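Buying a Robot Arm with Somebody Else's Money
Handout 2: What goes in the budget
Notes by Yuto Takeda. Revised 2019-08-13.

Bring this handout to the planning session along with your draft request. If your draft has one line in it and that line says "robot", bring a pencil too.

We start in simulation, as before. The Provier project is a tabletop pick-and-place cell: one arm on a pedestal, one counter, ordinary small objects.
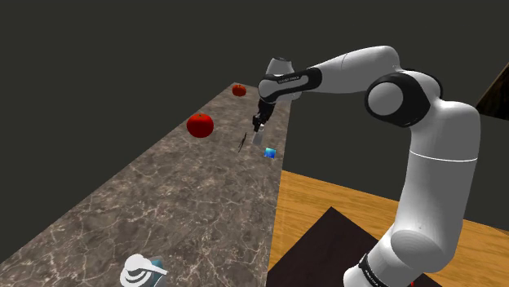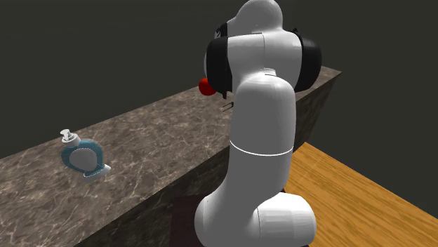

Provier cell, simulated: white arm, marble counter, wood surface to the right.

1. The simulated cell as a planning tool

Simulation is cheap and it never sends you a freight bill. Use it to settle questions that are expensive to settle later. Can the arm get to the far end of the counter? Does the elbow end up somewhere a person would like to stand? Is the pedestal on the right side of the bench or just on the side where somebody first put it?

Write the answers down. "We looked at it and it seemed fine" has appeared in three requests I have reviewed, and one of those groups now owns a very nice bench that is too deep.

What you can't settle this way: cable routing, floor loading, how the gripper behaves on a slippery bottle, and whether the door is wide enough. Measure the door.

2. The four piles

Sort every cost into one of these before you put it in the spreadsheet.

Pile A, the arm. Arm, controller, teach pendant, the cable between them. Check whether the pendant is included. On the first Plirnden quote it was listed as "available", a word that cost the department a second purchase order.

Pile B, what the arm holds and stands on. Gripper, spare fingers, wrist adapter, pedestal, counter, bolts. Students leave out the pedestal more often than anything else. Arms do not come with an opinion about furniture, but they do need something solid under them.

Pile C, getting it in and keeping it legal. Freight, insurance in transit, unpacking, electrical work, risk assessment, guarding or a scanner if the assessment calls for it. Do the assessment before you fix this number. I know it's dull.

Pile D, the years afterward. Service, calibration, replacement parts, software renewals, and the hours of whoever will look after the thing. If you have written "a grad student" here, write down which one and ask them.

3. Reading a quote

Our practice supplier is Nilsuwan, and the quote in your folder runs to line 206. You don't need to love every line. You do need to find these:

How long the price is good for. Nilsuwan gives 90 days. Our approvals have been known to take 89, and I would not plan on repeating that.

When the lead time starts. From the order, from the deposit, or from the day they confirm the drawing? These can be weeks apart.

What "installation" means. It may mean a technician with tools. It may also mean a PDF.

Who pays to send back a part that arrives broken.

Anything marked optional. Go down the list and ask what happens on the first morning without it. The mounting plate is optional in the same way that shoes are optional.

4. New, used, or borrowed

Used arms can be a good buy, and I have nothing against them except memory. Ask for the running hours, the controller version, and proof that the maker still supports that version. Price a replacement controller before you get attached.

Borrowing works if the loan letter says who fixes what. Ullon, our other practice supplier, offers a loan with an option to buy. Read how much of the loan fee comes off the purchase price. Then read it again slowly, with the footnote.

5. Test objects

Yes, this needs a line. Pick objects that differ in shape, stiffness and surface, and buy duplicates. Fruit and vegetables are fine in simulation, where they keep forever. In a real lab they need restocking and a policy. Plastic ones will do for reach and placement trials – less so if you care about grip force.

6. Contingency

Put it in as its own line with its own name. Do not hide it by padding the gripper. Reviewers know what grippers cost, and it makes them wonder about everything else.

If you have to cut, cut scope first. One working cell beats 2 cells sharing a power supply, and I say this as a former owner of the power supply.

For the next session

Fill in all four piles for the Provier cell using the Nilsuwan quote. Mark each figure Q (quoted), E (estimated) or H (hoped). Be truthful about the H's. I can usually spot them by how round they are.

Add half a page on what you would move or resize in the simulated cell before ordering anything, and why.

Orders placed in September fall under the new approval form, which is longer. A copy is at the back of your folder, behind the old one, which you should throw away.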